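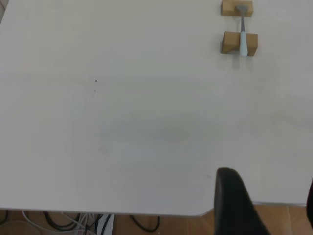
## Software check before release, Tamihana cell

Filled in by Trudy Brunton, Friday, build 191 of the Kament planner.

### 1. Perception

- [x] Both wooden blocks are found as two separate objects.
- [x] The tool across the blocks gets one mask, with metal part and handle together. *In build 46 it was split at the neck. Please keep the old log.*
- [ ] Small dark speck on the table is ignored. *Not passed. The filter still gives it an object number. I have opened a ticket.*
- [x] Table edge is in the collision map.

### 2. Control

- [x] Stop command is accepted at any point of the motion.
- [x] Speed limit is 40 mm/s when the gripper is near any object.
- [ ] Watchdog time is 300 ms. *The file says 300, but the Imusa driver writes its own value at start. Which one is valid? I ask Iltmont to confirm it in writing.*

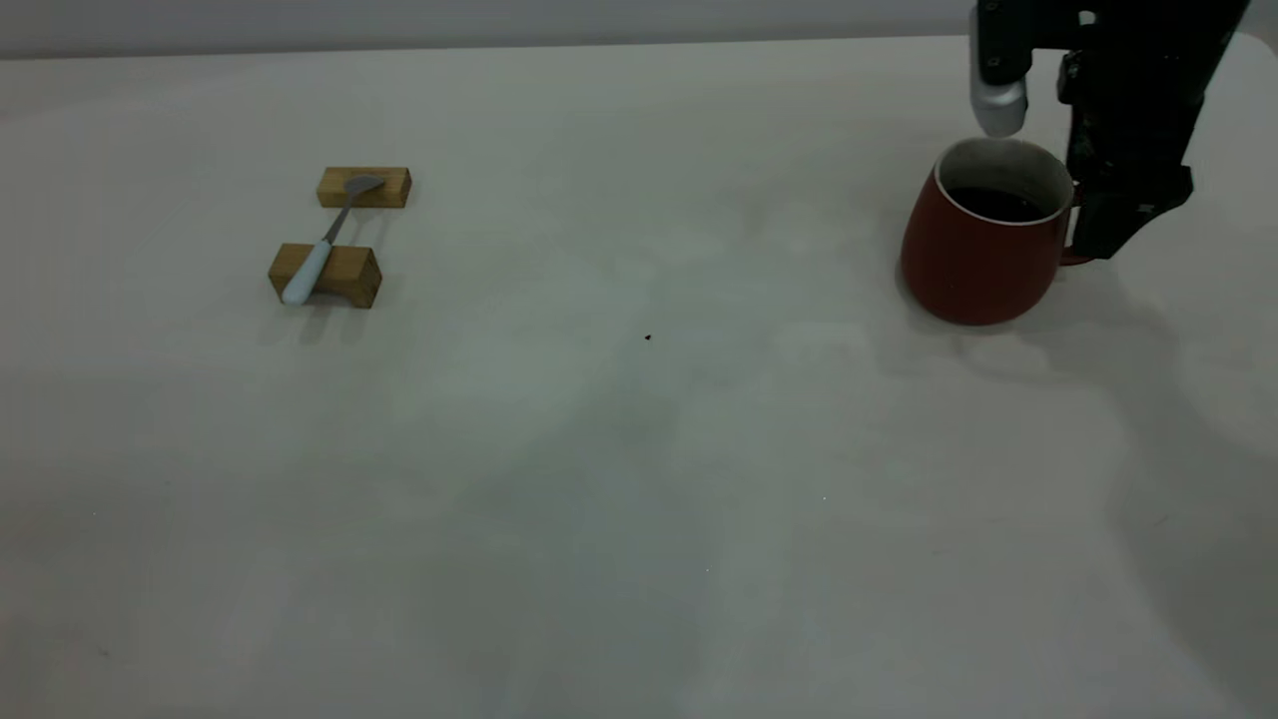

- [x] Mug with liquid: the planner must keep the "upright" constraint on from grasp until release. *Please do not switch it off for quicker planning, also not in a short test.*
- [x] Grasp on the handle is chosen before grasp on the rim.
- [ ] Blocks and tool stay in the collision map while the mug is the target. *They are there, but the margin is too small for my taste. I would like to see it doubled.*

### 3. Open points

Three boxes are empty. I can not sign before the watchdog question is answered. The other two may wait until the March build.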